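Dririlby 3 review: annotation and clip review software for manipulation data

June 2, 2023
By the Ilier tools desk

Dririlby is a desktop program for going through first-person video of hands at work and turning it into something a policy can be trained on. You load a folder of recordings, it finds the hands, guesses which object each one is holding, splits the video into short actions and asks you to confirm or fix the result. We have used version 3 for most of our labelling since it came out, on a set of 900 clips of office and household handling. Before that we used Corel, a tool written at our own place, so most of the comparisons below are with that.

Installation is simple on Linux and a nuisance on Windows, where the video decoder has to be fetched separately and the installer doesn't tell you so. Both our machines have a mid-range graphics card. A laptop without one will open projects and let you correct labels, but the automatic pass is too slow to be of use.

The main window has the video on the left, the timeline underneath and the list of labels on the right. Keyboard shortcuts cover nearly everything. You can go through a clip without touching the mouse until you need to redraw an outline, and redrawing is quick: click on the part that was missed and the mask grows to include it. In Corel we had to draw outlines by hand every few frames. Dririlby carries them forward and only stops when its confidence drops below a level you set. We leave it at 60 per cent. Higher than that and it stops all the time, lower and it lets through masks that have drifted on to a sleeve or a table.

Left and right hands are told apart well, even when the arms cross. The tracker keeps the correct side after a hand has left the view and come back, which the old version did not manage. Gloves still confuse it.

Contact labels are less good. The program marks a hand as touching an object when the two masks meet and the estimated depth agrees. For boxes, mugs and drawers that works. For soft things it is hit and miss. Bags are the worst case in our set: the surface gives under the fingers, straps move separately from the body, and dark fabric leaves the depth estimate with little to go on. On clips of that kind we corrected the contact times in roughly half of the segments.

It also has trouble with what counts as one object. A strap may be given its own label in one clip and be merged with the bag in the next. There is a setting called "group attached parts" that helps, but it applies to the whole project, and turning it on made the program join bottles to their caps, which we wanted kept apart for the opening tasks. A per-class setting has been asked for on the user forum and is listed for July.
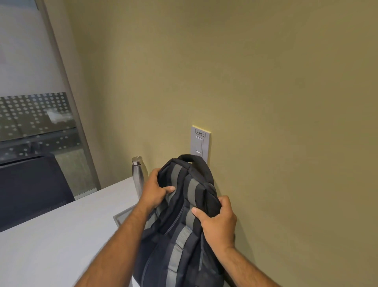 Both hands on a black backpack, the left on the front padding and the right on the side panel. The bag hides part of the wall switch and the left arm hides part of the bottle.

Partly hidden objects like these are handled better than we expected. The software keeps a separate flag for "in view but covered", and the planner export can either keep such objects as obstacles or drop them. We keep them. Text on labels and switch plates can be read out and stored too, though small print comes out wrong often enough that we turned this off.

Export is the strongest part. Version 3 writes hand poses, masks, contact times and action names to one file per clip, and the Urrutia loader reads them without any conversion script. Timestamps match the source video exactly. With Corel we were always chasing an offset of a frame or two. You can also send a single segment to the viewer and play the hand path against a gripper model, which shows up unreachable wrist angles before anything is run on an arm.

Complaints: undo only goes back four steps. Search in the label list is case sensitive. The program saves when you close a clip and at no other time, so a crash costs you the clip you were on. We had three crashes, all while changing the playback speed during an automatic pass. The manual is short and still describes the old menus.

The licence is per seat, with a free version that adds no watermark but limits you to one project at a time. Try that first, with your most awkward clips.

We are keeping it for the next set. Anyone working mainly with rigid objects should find little to correct. If your recordings are full of bags, cloth or cables, allow extra time for the contact labels.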